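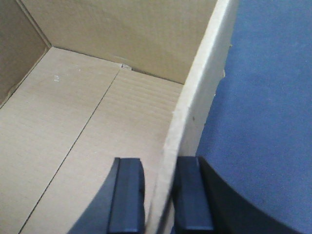

Gripper arm won't let go of a box wall cleanly, and I've run out of things to blame

I've been building a box-moving arm in the corner of our shared workshop for longer than I'd like to put in writing. The job is simple enough that I told people it would be done by March: pinch a cardboard box by one wall, lift it, put it down. The approach is good. It comes down with one finger inside and one outside, the wall sitting in the gap between the two pads, and I feel like a genius for a second or so. Then it closes, and depending on its mood it either crushes the edge or lets the box slide out on the lift. The cut edge of that wall already has chips and frayed bits along the outer side, so I don't have unlimited goes left.

Set-up: Skokinau servo driver, flat black pads, wrist camera for lining up. Close position is 2358 in the driver's own units, found by trial and a lot of error. At 2350 it drops the box. At 2370 it makes a noise like someone standing on a cereal packet.

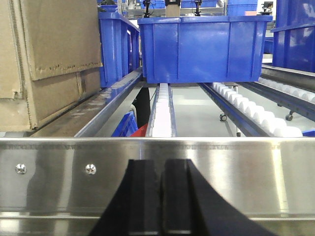
The plan is that once it can manage one box on the bench it gets promoted to the roller lanes, where the blue plastic bins live. Those have a thick rolled rim and I assume will need a different close position altogether, so I'd prefer to stop tuning by superstition before then. Do I need softer pads, a force sensor, or a different hobby?

Edit: boxes are all empty for now. The arm is fine on a block of scrap pine.

Answer (accepted)

You're closing to a position and hoping the cardboard is the thickness you think it is. It isn't, and it gets thinner every time you squash it, so your magic number goes stale as you use it.

Close on current instead. I haven't used the Skokinau but most drivers will report motor current. Run the fingers in slowly, watch for the reading to climb, stop there, then add a tiny bit for grip. On my Denen gripper I check the reading 100 times a second and that's plenty for a slow close.

Then stick thin rubber on the pads. Bicycle inner tube and contact adhesive will do. Hard flat pads on card have very little friction, so you end up squeezing to make up for it.

Also grab nearer the middle of the wall. If you lift off to one side the box swings and peels itself out, and you'll blame the servo. For the bins, start again from nothing. A rim is a different shape and you may want to hook under it and forget pinching.

Answer

+1 for inner tube. I used the fingers off a pair of washing-up gloves, which worked for 2 afternoons and then went sticky.

Answer

Get a suction cup. I bought the Moreira one and never looked back. Doesn't work on corrugated very well to be fair, or anything dusty. Great on glass.

Comment from the asker

Inner tube is on and it closes on current now. Nine lifts out of ten, and the tenth was me leaning on the bench. I'll leave the suction cup for when I take up glazing.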